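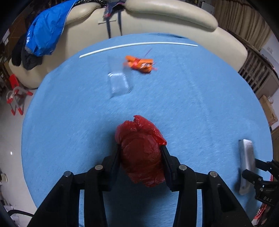

I've wanted to talk to Nhung Khúc about kitchens for ages, mostly because hers is the only one I know where you can open any drawer without something leaping out at you. She grew up over her parents' grocery in Sukthorpe, in a home where everything got used again, and she has spent a good part of her adult life working out which of those habits to keep. A red plastic bag wadded up into a wrinkly ball, with one torn flap sticking out of the top, is pretty much how I store every bag I've ever been given, so I figured I'd start there.

"Oh, my mother would have taken that away from you," Nhung said, laughing. "She folded them. Long strip first, then little triangles, like a paper football. If it was torn she used it for fish scraps, and if it wasn't torn you were not allowed to touch it."

We were at her table with a pot of tea and a plate of sesame cookies I ate most of (sorry, Nhung). I asked if she still folds them.

"No! I tried. I have two kids and a job. I keep one bag full of bags on the back of the door, and when it's full I stop bringing them home. I carry a cloth one, or I carry the onions in my arms like a crazy person."

That rule, one container and then you stop, runs through her whole kitchen. Jars get one shelf. Rubber bands get an old tea tin. Takeout tubs live in a single drawer, lids on, and if a lid goes missing the tub goes in the recycling that same night. She got strict about it after she helped clear out her parents' apartment, the September after her father retired from the shop.

"We counted the jars, because my brother Atif bet me there were more than a hundred," she said. I must have looked puzzled. "Atif Sial, my brother-in-law, but I've called him my brother for 18 years. He was right. There were 143. Some of them had other jars inside."

What did her mother say?

"She said, 'Good jars.' And they were! We gave a lot of them to Itziar downstairs for her marmalade."

I did wonder if all that clearing out had been sad, and she took a while with that one. She poured more tea. She moved the cookies a little closer to me.

"Some of it. There was a coffee can with bits of string, and every piece was tied in its own bow. I thought about how long it takes to tie all those bows, standing up, at the end of a day in the shop. I still have the can. I don't need string, I just have it."

So she isn't one of those bare-counter people, and I was so relieved to hear it. Her spice shelf is a riot. She has three graters and defends all of them. There's a rice cooker with a dent in the side that came with her from her first apartment, and a wok so black I took it for cast iron (it's carbon steel, and I got a short lecture).

I asked where a person like me ought to begin, a person with a cabinet she opens by leaning on it first.

"Not on a weekend," she said right away. "You'll take everything out and then you'll want lunch. Do one drawer while the pasta water heats. When the water boils, you're done, even if you're not done. Put it back."

And the bags?

"Shake them out first. People always keep them with a receipt and half an onion skin inside. Then get rid of the sticky ones. Then pick where they live, and I mean one place. Under your sink, I bet you have three places."

I have four, if you count the coat closet. I told her so, and she put her hand over her eyes.

She walked me down to the door with a jar of pickled mustard greens under her arm – one of the good jars, short and wide – and handed it over on the step. "Bring it back," she said. "It's from the shelf." I've finished the greens, and the jar is washed and sitting by my keys.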